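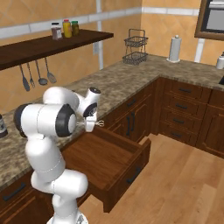 Kitchen 18, drawer task. From the simulator at Druvport.

The drawer was the first thing I looked at every morning. I came in, hung up my coat, woke the screen and there was the kitchen, with its peach tiles and its shelf of jars, and the white arm leaning over the counter with its fingers by the open drawer. I knew that kitchen better than my own. I could have told you which handles ran down the corner, and which way the ladle hung.

My job was to mark. The company was called Osagie and it had two floors above a carpet showroom in Druvport. The people upstairs wrote the software. We were downstairs, four of us, and we watched the arm do chores in kitchens that didn't exist and wrote pass or fail next to each one. There was a third box for when you weren't sure. We were asked not to use it much.

I had come from housekeeping. Eleven years at the hotel in Cilen, then the hotel shut for the winter and didn't open again. The advert said they wanted people with practical experience of domestic work, and I thought it was a cleaning job until I was halfway through the interview. The woman asked me how I would know a kitchen was clean. I said I'd look at the taps. She wrote that down.

The tasks came in batches of 2000. Close the drawer. Open the drawer. Move the spoon. You saw each attempt from start to finish, and the arm never got bored, and after lunch I did. It would close a drawer perfectly forty times and then on the next go it would come down a finger's width to the left and push at the front of the cabinet, quite gently, until the clock ran out. It didn't look as if it was failing. It looked as if it was thinking about something else.

My mother asked me on the phone what it could do now. She asked every Sunday. She had the idea it would be coming to her flat.

"It can shut a drawer," I said.

"I can shut a drawer."

"I know you can."

"What about the bath?"

I said the bath was a long way off. She said her hip was a long way off as well, according to the hospital, and we talked about that instead.

In the spring they moved me to spoons. Same kitchen, seen from the other side, so that for a day or two I kept losing the sink. The spoon work was harder to mark. There was a card on the desk with the rules, and the rules said the spoon had to be let go of and had to stay where it was put. They said nothing about how it was put. I failed one where it was dropped from a height, and the young man from upstairs came down and said that by the card it was a pass. I said that if a girl at Cilen had laid a table like that I'd have had her do it again. He was nice about it. He stood there for a while with his cup, and then he asked if I would write down what I'd have told her.

I wrote a page and a half. I never heard which parts they used.
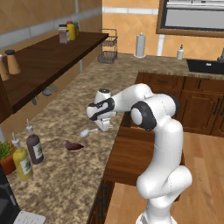 Kitchen 18 again, from the other end. Spoon task, attempt 64.

I kept a print of that one on the partition by my desk. People asked me what the dark thing on the counter was. I said sweet potato and the man at the next desk said liver, and we never settled it. The program only had a number for it. What I liked was the spoon. It was held in the gripper, with the bowl pointing out over the counter, the way you'd hold one if you had been about to use it and someone had called you from another room.

By the summer there was a real arm upstairs, bolted to a real worktop, and on 7/2/24 they took us up to see it. They had bought a drawer unit from a shop in Katdale and screwed it to the wall. The arm reached over, took the handle and pulled, and the drawer came out a little way and stuck. It was a cheap runner. Anyone who has rented a flat knows that drawer. You lift it slightly and it comes. The arm went on pulling straight, and the whole unit began to creak, and one of the engineers pressed the red button.

They all looked very low about it. I said you have to lift it. The engineer asked how much, and I put my hand on the handle and tried to say. I couldn't. I did it five or six times for them while they held a phone over my wrist, and each time I thought about it I did it worse. In the end they told me to talk about the weather while I opened it, and then it came out fine.

My contract finished in November. They had enough marks by then, and a second program that did the marking and agreed with us nearly always. I don't hold it against them. They gave us each a voucher and there was a cake, and I was the one who found a knife and cut it, and afterwards I washed up. There was no dishwasher on our floor. The young man dried. He asked whether I thought it would ever work, a machine in somebody's house, doing what I used to do.

I said the drawers would be all right. I said I thought it would be drawers and lids and putting shopping away for a good long while, and people would be glad of it, my mother for one. But a room was different. You went into a room at Cilen and you had twenty-five minutes and the first thing you did was stand there and see what sort of a mess it was. I didn't know how you would put that on a card.

He put the plates back in the wrong cupboard. I waited till he had gone up and moved them.

I clean at the school now, mornings and evenings. On Sunday my mother asked what it could do these days and I said I didn't work there any more, and she said yes, but what could it do. I told her spoons. She wanted to know if it could do them in both hands, and I said it only had the one.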